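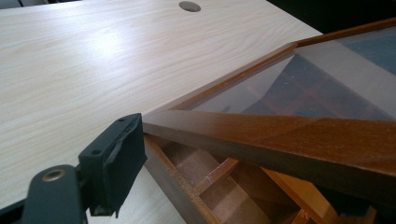 Pale wood-grain tabletop with a cable hole, Pridorham.

Hello again from Pridorham, and thanks for being so patient while I got this written up. February was a bit of a scramble but I'm pleased with where the lunch club has got to!

We served 301 hot meals this month, up on the last report, and most of that is down to the new bus stop outside (people were walking up the hill before, and in that weather I don't blame them for staying in). There are now 61 people on the list and 39 of them come every week.

The money side is fine. We're £154 under on food — Austra Juška found us a better price on potatoes and onions, and she's been brilliant with the soups too. Gas is over, as I warned you it might be, so please don't get excited about the £154 just yet.

The one thing that hasn't moved is the second oven. Mägi quoted for fitting it and then went quiet, so I've asked Raltard for a price as well. If neither comes back to me by the middle of next month I'd like to ring you and talk about buying second-hand.

Next up is the Loner table, our sit-with-a-stranger lunch (the members picked the name, I did try to talk them out of it). Eight have signed up so far, and I'll send the menu over once Austra has settled on a pudding.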